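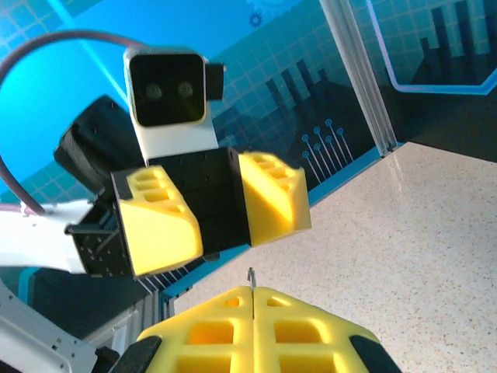

The other arm from our wrist camera, with our own yellow fingers at the bottom holding the pin.

2020-12-27

Quiet day in the lab, so I finally got round to comparing the two sets of finger settings properly, which I have been promising to do since November. For anyone picking this up later: the Grallow settings are the softer ones we started with, and the Jukov settings are the stiffer ones that came with the newer controller build. Same printed yellow fingers for both, so the plastic is out of the argument for once.

The job was the thin metal pin, picked up and held upright between the fingertips. I did 38 tries with each. Grallow dropped it 2 times, both early on and both when I had the approach speed set too high (my own fault, I had left it at 3,571 from the last job and only noticed after the second drop; it went back to 3,000 and stayed there). Jukov never dropped it, but it does squeeze hard, and I could hear the motor complaining, so I'm not ready to call it the winner. I'd like to see what a long run does to the fingertips first.

The wrist camera earned its keep today. With the fingers closed you get a lovely clear look at the seam and the pin standing up out of it, and you can see the other arm's open fingers beyond, so lining up a handover by eye is much easier than it was from the overhead view. The speckled worktop does catch the light towards the back, though, and I want to try a lower exposure before we trust the Chiriac tracker with anything shiny.

Still to do: the same test handing the pin across to the other arm, fingers spread to begin with, and the cable on that side wants watching when the wrist turns over. I've saved both settings files under Fastus, in the usual folder, and please don't rename them until I've done the second half!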